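Bed making

Bed making is the household task of arranging the sheets, blankets and pillows on a bed, either after sleep or after the linen has been changed. In most homes it takes a few minutes. In hotels and hospitals it is paid work with set steps, and large hotels may have 200 or more beds to make in a day.

A bed is usually made from the mattress up. The bottom sheet may be flat or fitted. A flat sheet is tucked under the mattress and folded at the corners, often at an angle of 45 degrees, a style known as the hospital corner. Fitted sheets have elastic edges and came into common home use in the second half of the twentieth century. In much of Europe a duvet in a washable cover takes the place of the top sheet and blanket. 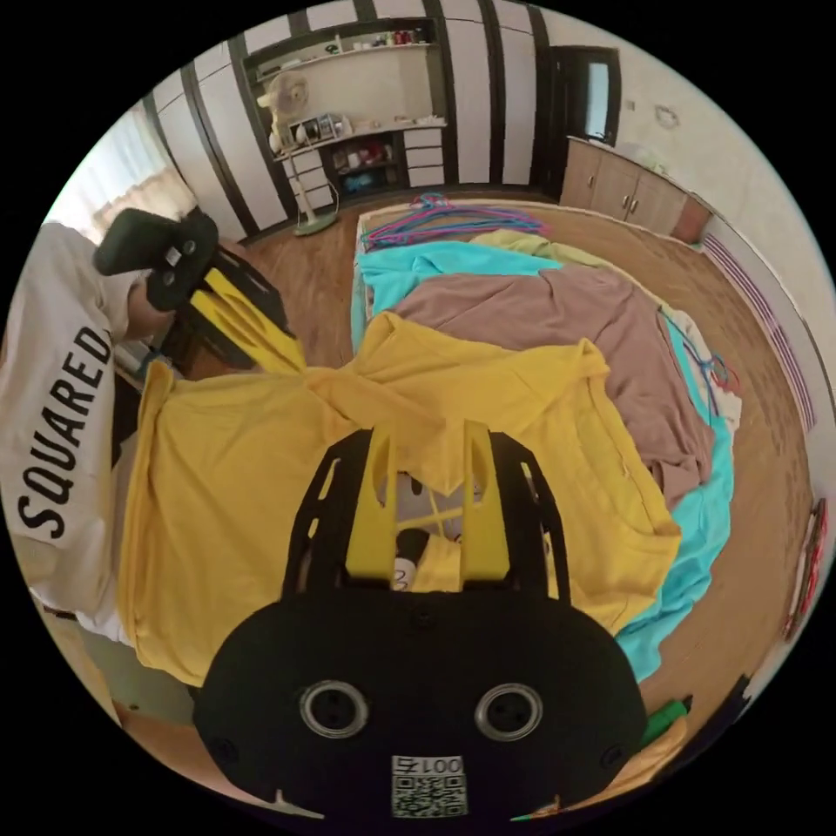

Staff at the Bellska guesthouse in Leren objected to the change to duvets, saying that the covers took longer to put on than two blankets took to tuck and that the corners never stayed filled. The guesthouse kept blankets in its older wing.

Customs differ on when a bed should be made. Some household guides advise making it right after getting up, while others suggest leaving the covers folded back for an hour so that the bedding can air. Sheets are commonly changed every one or two weeks.

See also: Bed sheet, Duvet, Housekeeping, Mattress, Pillowcase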